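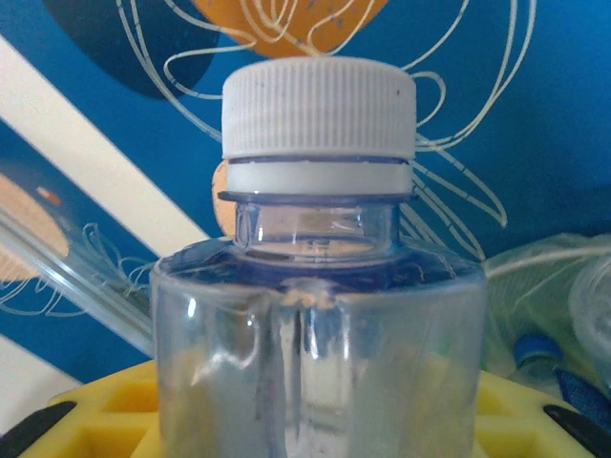 Tania Gamage here, back on labelling rules for robot picking, a subject that has emptied every pub table I've ever sat at. Our house guide at Irside is 29 pages long and one of them is entirely about bottles. Rule one: say whether the cap is on. A clear bottle with a white ribbed cap screwed down gets "bottle, capped". It does not get "water". You'd be amazed how many people write "water".

Rule two: the label goes on the thing being picked. The crate under it and the bag behind it have labels of their own and can wait their turn.

Last March I checked 2,848 labels by hand. 2,272 passed. Perley, who wrote the first draft of the guide, asked if I was sure I'd read them fairly. I had. Several were just the word "thing".

Rule three is the one we row about. If you can't tell what a tool is for, write its shape and move on. Paul hates this. Paul wants every item named from the approved list, and the approved list has four words for spoon and none for half the stuff in a chemistry cupboard.

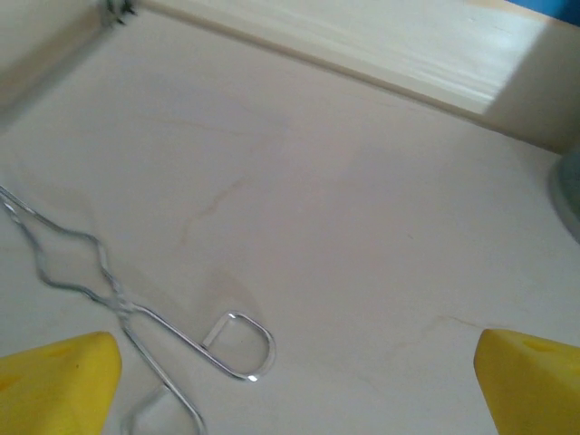 So the compromise, as of this morning: shape first, name second, and a question mark if you're guessing. The question mark took two meetings.

Gaker, our labelling tool, doesn't accept question marks. I've put in a ticket.

Until it's fixed, type "unsure" in the notes box. All lower case please, or the search won't find it.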